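From: Kazimír Baláž
To: club list
Subject: Re: Knee pads for the under-14 girls

Dear all,

Nazmiye Ağca wrote:

> Does anybody have experience with the Beredero knee pads for juniors? My daughter wears size S and they slide down after each dive. The shop in Nuneck says that we should take XS, but I am afraid it will be too tight behind the knee.

Nazmiye, we had the same trouble with my younger one last season. I would not take XS. Please measure the leg 10 cm above the knee, standing, and compare it with the table from Zaluton, whose pads are cut a little longer at the top. She has played in them since September and she pulls them up perhaps once in a set. 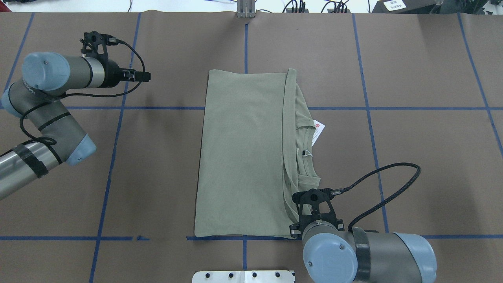
The second thing is the washing. We put ours in the machine at 40 degrees, inside a pillowcase, and never in the dryer. The first pair went in the dryer and the elastic was finished after one month.

If you want to try before you buy, Réjean MacDonald keeps a bag with old pads in the hall cupboard. Ask him before training, as he leaves early.

One question from my side: is Timmermans still giving the club discount? My code 1527 was refused on their site yesterday.

With kind regards,
Kazimír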